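Section 4: Listing second-hand kit on the Zarnside members' exchange

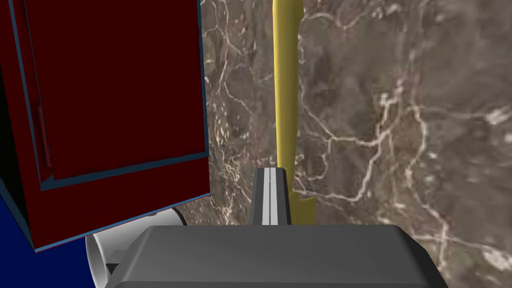

Use this section once your account has been approved and you can see the Exchange tab at the top of the page. If the tab is missing, go back to Section 3 and check that you have confirmed your email address. Approval is done by hand and can take until the evening.

The exchange is for used outdoor and sports clothing, bags, pads, helmets and small accessories. It is not for food, medicines, knives or anything you are selling for a shop.

4.1 Before you start

Have these ready:

The item, clean and dry
A tape measure
The packed weight, if you intend to post it
Your postage price for Umdale and for the mainland

You do not need to finish a listing in one go. Drafts are kept for 29 days and then deleted without a reminder.

4.2 Creating the listing

1. Open the Exchange tab and press New listing.

2. Choose For sale, Swap or Wanted. This cannot be changed after posting. To turn a sale into a swap, close the listing and make a new one.

3. Type a title. The limit is 41 characters, spaces included. Put the type of item first, then the make, then the size. "Jacket, Lenz, medium" will be found by search. "Bargain must go" will not.

4. Pick a condition from the list. Use New only if the tags are still on. Light wear means no marks that show at arm's length. Well used covers fading, bobbling and small repairs. Anything with a broken zip, a split seam or a missing part goes under For repair, even if it still works.

5. Enter the measurements. For tops, lay the garment flat and measure across the chest from armpit to armpit, then from the back of the collar to the hem. For trousers, give the waist and the inside leg. Letter sizes vary a good deal between makes, and most returns are about fit.

6. Enter the price. Whole pounds only. Tick Postage included if the buyer pays nothing more. If you leave the box empty, a second field opens for the postage cost, and the listing will not save until you fill it in.

7. Write the description. Say whether the item has been kept in a home with pets or smokers, and mention any name or number written inside it.

8. Press Preview, read it through, then press Post.

Note: Several items can go in one listing, up to a limit of 20. Give each one its own line and its own price. When one sells, press the Sold button next to that line. Do not delete the line, or the messages attached to it will go too.

Caution: Helmets that have taken a knock must not be listed in any category, including For repair. The same applies to climbing ropes and harnesses of any age. Zoltán Pálfi checks the helmet listings and will remove anything that does not state its history.

4.3 Answering buyers

Messages arrive under the listing and a copy goes to your email. Reply on the site. Replies sent from your email program do not reach the buyer — this is a known fault and is being looked at.

The first member to write "I'll take it" at the asking price has first claim. An offer below the asking price is not a claim, and you are free to ignore it. Press Hold while you wait for payment. A hold lasts 4 days, after which the item goes back on show.

Do not post anything before the payment shows in your own account. A screenshot from the buyer is not enough.

4.4 Handing over in person

Items can be left at the Prarkness clubroom between 6 pm and 9 pm on training nights. Put your listing number on the outside of the bag and give it to Réka Takács or Csenge Hegedűs at the desk. They do not handle money. Uncollected bags go back to the seller at the end of the month.

4.5 Closing a listing

1. Open My listings and choose the one you want.

2. Press Close, then pick Sold, Swapped or Withdrawn.

3. Leave feedback for the other member if you wish. It can be edited once.

Closed listings stay visible to you but drop out of search straight away. In January all closed listings from the year before are cleared, so save any addresses or messages you want to keep.

Problems with a listing go to Veronika Lengyel through the Help form. Questions about a payment or a missing parcel go to Kristóf Lengyel. Include the listing number in either case.

Section 5 covers wanted posts and saved searches.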